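Two-Arm Table Work: Frequently Asked Questions
Jondimholm site rules for operators, leads and visitors
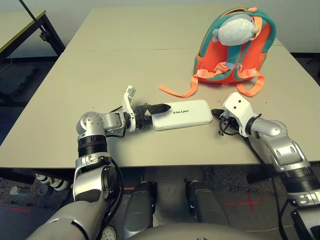 Left gripper on the box, right arm moving in. See "Who goes first, left or right?"

These questions come up most often at induction and on the operators' message board. The answers are the site rules as they stand. Where a rule is under review, the answer says so. The rules were last revised in January.

Who do these rules apply to?
Anyone who runs, supervises or resets a two-arm table task at Jondimholm, including staff visiting from Plellow. Visitors who are only watching need to read the sections on the floor and on stopping.

Do I need to be signed off before I run a session?
Yes. You need 2 supervised sessions with a lead operator and a completed sign-off sheet. Time spent on the simulator at Plellow does not count toward the two. If you have been away from table work for six months, you do one supervised session again before going back on the roster.

What can go on the table?
Task objects from the approved list. Everyday items are fine and most of the list is made up of them: boxes, bags, soft toys, clothing, kitchen things. Glass, open liquids, blades and anything with an exposed battery are not on the list. To add an object, fill in Form 313 and hand it to the lead. Allow a couple of working days.

Can I bring something from home?
Yes, if it goes through Form 313 first. Write your name on the form and not on the object. We do our best to look after things, but we don't replace personal items.

Are bags with straps allowed?
Yes. Straps are the most common cause of snags, so they get their own rule. Lay them on the tabletop at the start of the run. They must not hang over the front edge. A loop may lie open on the table, but if the planned path of either wrist crosses it, move the loop or change the path. The backpack in the picture at the top of this page has long straps, and both of them need to be checked before the arms move, including the one nearer the middle.

The tabletop is made of two panels. Does the seam matter?
It can. Run your hand across it before the first run. If you can feel a step, stop and level the panels. Flat objects should not be dragged over the seam. Lift them, or plan the task so that they stay on one side.

Who goes first, left or right?
Whichever arm the task sheet names. The rule is that one arm has a settled hold before the other makes contact. With a flat box this usually means one gripper presses or pinches at its own end, the operator checks that the box is not sliding or tipping, and then the second arm comes in to the opposite end. Bringing both arms down together is allowed only on tasks marked "paired" on the sheet.

How hard can a gripper press on a box?
Use the force limit on the task sheet. If the sheet gives none, use the light setting. If the lid bows or the box creases, release, and record it in the session notes. A creased box comes off the table and is not used again for scored runs.

Does printed packaging need to be covered?
No. We dropped that rule. Lettering can face any way up unless the task sheet specifies an orientation.

What about the cables on the arms?
Check them before every session, with the arms parked. Look along the underside of each forearm and follow the cable down to where it leaves the arm. You are looking for kinks, rubbed sheathing and any loop loose enough to catch on the table edge. A cable that passes over the front edge needs enough slack for full reach. Do not tape a cable to the tabletop. If a finger, wire or connector at the gripper looks out of place, tag the unit and call the lead. Operators do not repair grippers.

What does the tape on the floor mean?
Red tape is a position mark. Do not lift it, move it or add to it. If a piece is peeling, tell the lead, who will re-lay it from the floor plan. Tape in any other colour is temporary and should be gone by the end of the day.

Can I keep things under or beside the table?
Not during a run. Clear loose items from the floor before you start and coil any cable that isn't in use. Poles and stands should be stored upright in the rack when you have finished with them.

Where do people stand?
Outside the reach of both arms, with a clear view of the operator. The person resetting the objects steps in only after the operator calls "parked" and both arms have stopped moving.

Who can call a stop?
Anyone in the room, visitors included. Say "stop" loudly. The operator stops first and asks afterwards. Every stop is written up, even if it was a false alarm, and nobody is marked down for calling one.

An object fell off the table. Now what?
Park both arms, call "parked", and pick it up by hand. Do not reach for it with the robot. Check it for damage, put it back in its starting position and begin the run again from the top. The broken run is kept and labelled "dropped".

How long can one operator stay on?
Up to 6 runs, then a break away from the controls. Leads can shorten this but not extend it.

Are the Gellenden rules the same?
Nearly. Gellenden uses single-arm stations, so the sections on contact order and paired tasks don't apply there. Floor, cable and stop rules are identical.

Where is the full standard kept?
In the Furukawa binder at the sign-in desk, with the task sheets behind it. Questions about wording go to Masaru Oda, who keeps the master copy.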